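Also gut, das Steckbrett. Ich hatte es ja im letzten Beitrag schon angeteasert und danach kamen so viele Nachfragen, dass ich jetzt einfach mal alles runterschreibe, was mir dazu einfällt. Holt euch einen Tee, es wird länger!

Für alle, die neu hier sind: Ich habe eine Schwäche für Dinge, die man irgendwo reinstecken kann. Als Kind war es die Sortierbox bei meiner Oma, später waren es Steckschlüsselsätze (die ich nie gebraucht, aber immer wieder neu eingeräumt habe), und seit letztem Winter ist es eben Wastadero. So heißt die kleine Serie von Legebrettern, an der ich mit Harish Bangera herumtüftele. Harish kenne ich aus dem Bemgate-Forum, wo wir uns erst wochenlang über die richtige Fase an kleinen Stiften gestritten haben, bevor wir gemerkt haben, dass wir dasselbe meinen.

Die Idee ist simpel. Man hat ein weißes Brett, man hat blaue Teile, und auf dem Brett sind schwarze Umrisse, die einem sagen, was wohin gehört. Fertig. Keine Anleitung, keine Spielfiguren, keine Punkte. Wer davor sitzt, fängt an zu legen. Und hört dann erstaunlich lange nicht mehr auf, das habe ich bei meiner Schwägerin gesehen, die eigentlich nur kurz den Kuchen vorbeibringen wollte und nach 90 Minuten immer noch am Tisch saß. Der Kuchen war übrigens sehr gut, Rhabarber, falls jemand fragt.

Angefangen hat es mit Papier. Ich habe Kreise auf ein Blatt gemalt, mit dem Zirkel, einen großen und mehrere kleine, und dann alles draufgestellt, was im Haushalt rund war: Flaschendeckel, Radiergummis, die Halmafiguren ohne Brett. Das sah furchtbar aus, hat aber sofort Spaß gemacht. Harish hat daraus am nächsten Abend eine ordentliche Zeichnung gemacht und mir geschickt, und in der Betreffzeile stand nur »So?«. Ja, genau so! Jedenfalls fast, der große Kreis war mir zu klein. Der ist mir bei jeder Fassung zu klein gewesen, bis ich ihn irgendwann selbst gezogen habe.

Bei den Farben waren wir uns dagegen schnell einig. Weißes Brett, schwarze Linien, blaue Teile. Ich hatte kurz mit Gelb geliebäugelt, aber Gelb auf Weiß ist bei Lampenlicht eine Zumutung, und ich sitze nun mal meistens abends dran. Rot fand Harish zu aufgeregt. Blau ist ruhig und man findet es auf dem Teppich wieder. Dazu ein schwarzer Tisch drunter, am liebsten einer mit feiner Struktur, dann kullert nichts so schnell weg. (Ich habe es auf dem Glastisch im Wohnzimmer versucht. Macht das nicht.)

Die Teile selbst sind eine Geschichte für sich. Die kleinen Stifte stellt man einfach aufrecht hin, das ist die Grundübung sozusagen. Ein einzelner Stift ist leicht. Zwei direkt nebeneinander sind gemein! Sobald der erste steht, hat man plötzlich Angst um ihn, und der zweite wird mit angehaltenem Atem danebengesetzt. Beim Abstand haben wir lange probiert und sind bei 2 mm mehr gelandet als in der Zeichnung. Klingt nach nichts, macht beim Greifen aber einen riesigen Unterschied, vor allem, wenn man wie ich eher Wurstfinger hat.

Und dann der Knauf. Mein Liebling! Das ist das dickere blaue Teil mit dem kleinen Zapfen obendrauf, das so ein bisschen wie ein Zahnrad aussieht und im Vergleich zu den Stiften richtig was hermacht. Den fasst jeder als Erstes an, ausnahmslos. Oben am Zapfen kann man ihn mit spitzen Fingern nehmen, oder man greift gleich ganz drumherum. Ich bin Team Zapfen, Harish ist Team Ganz-drumherum, wir haben das Thema ruhen lassen.

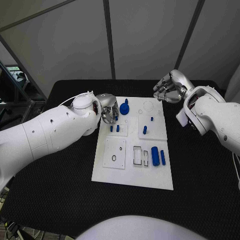 Muss man die Teile in einer bestimmten Reihenfolge aufstellen?

Eine feste Reihenfolge gibt es nicht. Ich fange gern mit den kleinen Stiften an und lasse die großen Teile bis zum Schluss liegen, weil man sonst ständig um sie herumgreifen muss. Bei Kindern würde ich es umgekehrt machen, die wollen den Knauf sofort haben und dann ist Ruhe.

So, weiter im Text. Ein paar von euch wollten wissen, woher ich die Sachen habe. Die Rohlinge für die Stifte kommen von Mevora, Artikelnummer 3002, die stehen dort etwas versteckt unter »Kleinteile rund«. Ich habe beim ersten Mal viel zu viele bestellt, man bekommt sie nur im großen Beutel. Sie wohnen jetzt in einem Gurkenglas auf der Fensterbank und ich freue mich jeden Morgen darüber. Die Brettrohlinge hole ich bei Lewis um die Ecke, der Laden hat hinten ein Regal mit Reststücken, und wenn man nett fragt, darf man wühlen. Mein letztes Stück hat 349 Gramm gewogen, das war genau richtig: schwer genug, dass es nicht bei jeder Berührung wandert, und leicht genug, um es mit einer Hand ins Regal zu schieben.

Apropos wandern. Ich lege das Brett nie ganz gerade hin. Am Anfang habe ich es noch brav an der Tischkante ausgerichtet, mittlerweile liegt es meistens ein bisschen schief, und das ist mir auch bequemer, man sitzt ja selbst nie ganz gerade davor. Harish bekommt davon Zustände. Wenn er per Video zuschaut, sagt er erst mal gar nichts und dann irgendwann: »Dreh es doch bitte.«

Was ich unterschätzt habe, sind die Umrisse. Man denkt, so eine schwarze Linie ist schnell gezogen. Pustekuchen. Ist sie zu dünn, übersieht man sie am Rand, ist sie zu dick, weiß man nicht, ob das Teil nun auf die Linie soll oder in die Linie hinein. Wir haben in der dritten Fassung alle kleinen Umrisse noch mal neu gesetzt und dabei prompt einen zu nah an den großen Kreis gerückt. Das gab dann eine hübsche Überschneidung, die wir erst bemerkt haben, als alles getrocknet war. Dieses Brett steht jetzt bei mir in der Küche und hält das Kochbuch offen.

Dann wären da noch die Einsätze, also die kleinen weißen Plättchen, in denen die Stifte nebeneinander stehen. Die wollte ich zuerst gar nicht. Mir kam das unnötig vor, Weiß auf Weiß, wer sieht denn das? Aber genau das ist ja das Schöne, man schaut zweimal hin. Und die Stifte haben einen eigenen kleinen Platz, der sich vom Rest absetzt. Ich nehme also alles zurück, Harish, du hattest recht, und ich schreibe das hier öffentlich hin, damit du es ausdrucken kannst.

Ein Wort zum Aufräumen, weil ich da inzwischen ein richtiges System habe. Zuerst kommen die Stifte runter und in eine Streichholzschachtel, je nach Länge. Doch, die sind verschieden lang, und nein, mit bloßem Auge sieht man das nicht immer sofort! Ich stelle sie zum Vergleichen nebeneinander auf den Tisch und gehe mit dem Kopf ganz runter. Dann kommt der Knauf in ein Stück Stoff gewickelt dazu. Das Brett wische ich mit einem leicht feuchten Tuch ab, nie mit Spülmittel, das hat mir auf der zweiten Fassung die Linien verschmiert. Danach ab ins Regal, hochkant, zwischen Atlas und Backbuch.

Zum Spielen selbst (oder Üben, oder Meditieren, nennt es, wie ihr wollt) habe ich inzwischen ein paar Varianten:

Langsam und ordentlich. Jedes Teil einzeln nehmen, hinstellen, loslassen, Hand ganz zurückziehen. Das ist die Abendvariante, dazu läuft bei mir ein Hörbuch.

Mit der schwachen Hand. Also bei mir links. Die Stifte fallen um, man flucht, man stellt sie wieder hin. Nach einer Woche ging es schon viel besser und ich konnte links plötzlich auch besser Zwiebeln halten, keine Ahnung, ob das zusammenhängt.

Beidhändig. Rechts ein Teil, links ein Teil, abwechselnd. Das hat mir eine Leserin in den Kommentaren vorgeschlagen und es ist seitdem meine liebste Variante. Man muss sich ein bisschen mit sich selbst absprechen, wer gerade dran ist — klingt albern, ist aber so.

Umräumen. Alles steht schon und man versetzt die Teile nur noch von einem Umriss zum anderen. Dabei merkt man sehr schnell, welche Stellen auf dem Brett eng sind. Oben neben dem Knauf zum Beispiel, da habe ich mir den einzelnen kleinen Stift bestimmt zehnmal umgeworfen, bevor ich gelernt habe, von der anderen Seite zu kommen.
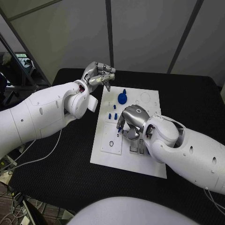
Zwei kleine Stifte nebeneinander, weiter oben der blaue Knauf.

Wo es als Nächstes hingeht, wissen wir noch nicht so genau. Harish möchte ein Brett mit eckigen Umrissen zeichnen, und ich bin dagegen, weil ich dann wieder alle Ecken nachziehen darf. Ich hätte lieber ein kleineres, etwas für die Handtasche, das man im Zug rausholen kann. Wobei mir beim Schreiben gerade auffällt, dass aufrecht stehende Stifte im Zug vielleicht nicht die allerbeste Idee sind. Na ja. Vielleicht mit tieferen Plättchen?

Im Mai wollen wir uns endlich mal persönlich treffen und beide Bretter nebeneinanderlegen, seins und meins. Wir haben nämlich nach derselben Zeichnung gearbeitet und ich habe den starken Verdacht, dass sie trotzdem nicht gleich sind. Sein großer Kreis ist auf den Fotos, die er mir geschickt hat, ganz klar runder als meiner. Ich nehme auf jeden Fall den Zirkel mit.

Wer selbst eins bauen mag: Fangt mit Papier an! Wirklich. Zirkel, ein Blatt, ein paar Flaschendeckel, und dann eine Woche lang liegen lassen und immer mal wieder was umstellen. Man merkt dabei ganz von allein, wo man mehr Platz braucht. Erst dann ein Brett kaufen. Und bestellt die Stifte bitte zu zweit oder zu dritt, sonst habt ihr am Ende auch ein Gurkenglas. Ich gebe übrigens gern welche ab, schreibt mir einfach unten in die Kommentare, gegen Porto schicke ich euch eine Handvoll zu.

Und falls jemand einen Tipp hat, wie man schwarze Linien so versiegelt, dass sie auch Marmeladenfinger überstehen: immer her damit. Meine Nichte kommt in den Ferien.

Keinen Beitrag mehr verpassen! Trag deine E-Mail-Adresse ein und du bekommst eine Nachricht, sobald es hier etwas Neues gibt. Du kannst dich jederzeit wieder abmelden.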